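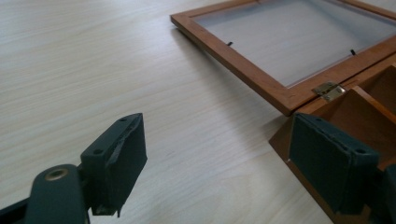

31 July 2021

**Project report, box with a glazed lid (Skellwood workshop module)**

Brief was: pick a small wooden object with a moving part, work out how it does its job, then say what you'd change if you had to make it yourself. I picked a lidded box in a reddish-orange stain. Lid has a frame with a see-through panel in it. Wanted something simple because of the deadline, ended up with more to write than I thought.

## Why a box

Used daily, everyone has one, easy to get hold of. Also the lid does two jobs, it covers the contents and it lets you look in. Other option was a drawer unit from the Plollham store but it was too big to carry up.

## Lid

Opens right over, lies flat back on the table. Good and bad. Good: both hands free, lid doesn't drop on your fingers. Bad: needs a lot of clear table behind it, so no use on a narrow shelf. On my shelf at home (200 mm deep) you'd never get it open all the way.

A stay or a bit of cord would stop it half way. Would be my first change. Cheap, but it puts strain on the screws so they'd need to be longer.

## Panel

Sits inside the wooden frame. Couldn't settle whether to call it glass or plastic in the drawing so the parts list just says "clear panel". Should of checked with a proper scratch test, ran out of time and didn't want to mark it.

Small black clips hold it near the inner edge of the frame. I like these. Glue would be neater to look at but then a cracked panel means a whole new lid. With clips you swap the panel and keep the wood. Kept them in my design.

## Finish

Warm stain, stands out well on a pale table. My test pieces, 3 offcuts of pine:

- one coat: too pink
- two coats: closest match
- two coats plus wax: nice to touch, went darker than wanted

Sanding between coats made more diference than the number of coats. End grain drank the stain and went nearly brown. Next time seal the ends first.

## My version

Called it Nitetano on the drawings, needed a name for the title block and it stuck. Same idea, changes as follows:

- cord stay so the lid stops just past upright
- frame corners half lapped, mine were only butted on the first try and one opened up
- clips kept, moved closer to the corners
- felt on the underside, saves the table top

Made the lid only. Box part is still card. Frame came out slightly out of square, panel had to be trimmed twice. Hinges borrowed from the Crăciun set in the store cupboard, a bit heavy for the size but they work.

## Problems

Started in March, lost a fortnight waiting for stain. Measured the panel rebate from the wrong edge, so first frame was scrap. Clips are fiddly to screw in with cold hands, pilot holes a must. Drawing sheet 3 still shows the old corner joint, ignore it, the right one is on the loose sheet at the back.

## Still to do

- make the box itself in wood
- re-stain the frame, patchy on the left side
- fit the stay and open and shut it plenty of times, see if the screws hold
- redo sheet 3

Word count for the full folder including the log is 3,148. Log and cutting list are in the same folder, cutting list is in mm throughout.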